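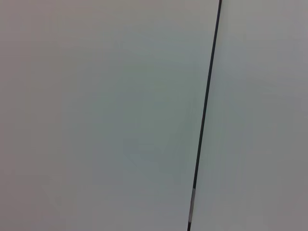 Pale gray surface crossed by a dark line, as recorded by a wrist camera.

Equipment budgeting for robotic work cells is the process by which an organization estimates, approves and schedules spending on a robot arm, its gripper, its cameras and the station in which they operate. It covers the purchase itself and the costs that follow over the service life of the equipment. The term is used mainly in connection with small installations, such as tabletop stations for handling light objects, where the furniture and fittings can take up a large share of the total.

Scope

A budget for a work cell is commonly divided into capital items and running items. Capital items include the arm, the controller, the gripper, the cameras, the table and any wall panels or partitions. Running items include replacement finger pads, cables, electricity, data storage, staff training and insurance. Practice differs on where software belongs. Licenses bought outright are often entered as capital, while yearly subscriptions are entered as running costs.

The Ellandale planning schedule, drawn up for shared laboratories and light workshops, lists 83 budget lines under these two headings. Smaller buyers generally combine many of them. The schedule places shipping, unpacking and first calibration with the purchase price, so that competing offers can be compared on the same basis.

Cameras and surroundings

Cameras are usually budgeted by position. A camera mounted at the wrist gives a close view of whatever lies before the gripper, and a second camera placed higher gives a view of the full working area. The two have different requirements for focus distance, cable length and mounting hardware, and they are normally quoted separately.

Wrist cameras are frequently close to a plain surface, where there is little detail to record. Buyers are advised to ask for the shortest distance at which a camera remains in focus and to compare it with the planned layout of the station. The color and finish of nearby surfaces are also considered at this stage. Matte, light-colored surfaces limit glare, but they may show uneven color under mixed lighting, and the cost of suitable lamps is therefore entered next to the cost of the cameras.
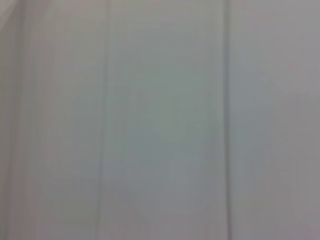
Wrist camera view at very close range, with two vertical seams in soft focus.

Hirnness, a supplier of modular cell furniture, quotes panels, tables and lamps as one package. Other buyers obtain these items locally. A package reduces the number of purchase orders, although single parts may be harder to replace after the model is withdrawn.

Work objects and containers

Objects used for trials and training are a minor expense but are often left out of first estimates. They include containers, light household goods and items of food or food-like shape. The range of objects affects the choice of gripper: narrow fingers can reach over the rim of a basket more easily than wide ones, while soft or uneven objects may call for padded tips.

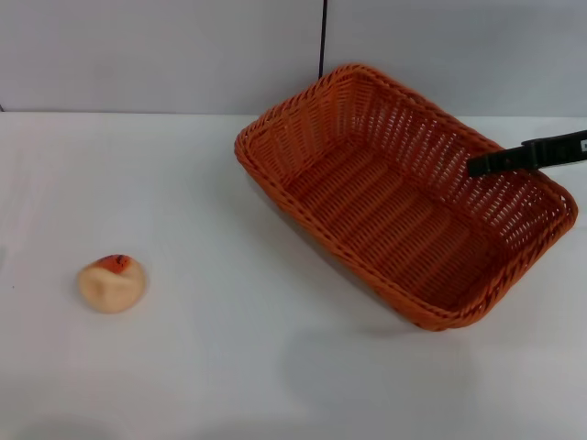
For this reason, many plans fix the list of objects before the gripper is ordered. The Rania procurement guide recommends that the list be attached to the request for quotations, together with the outside dimensions of each container and the height of its walls. Spare objects are entered as a running item, as woven and soft goods wear with repeated handling.

Scheduling

Orders are usually timed to the buyer's budget year. Where the year closes in October, requests for quotations are sent out well beforehand to leave room for delivery and acceptance testing. The Sasaki method divides payment into 3 stages: order, delivery and acceptance. Under this method, 40 percent of the price is held until acceptance is complete.

Acceptance tests are written into the contract. A common form requires a set number of pick-and-place cycles with the listed objects, with each camera recording throughout. The storage needed for these recordings is included in the budget from the start.

Reserve funds

Most plans include a reserve for parts that fail or prove unsuitable. Cables, connectors and finger pads are the usual charges against it. Unspent reserve is either returned at the end of the budget year or carried forward to the next replacement cycle, depending on the rules of the organization.

See also

Acceptance testing
End effector
Life-cycle cost
Machine vision

This page was last edited on June 28, 2025.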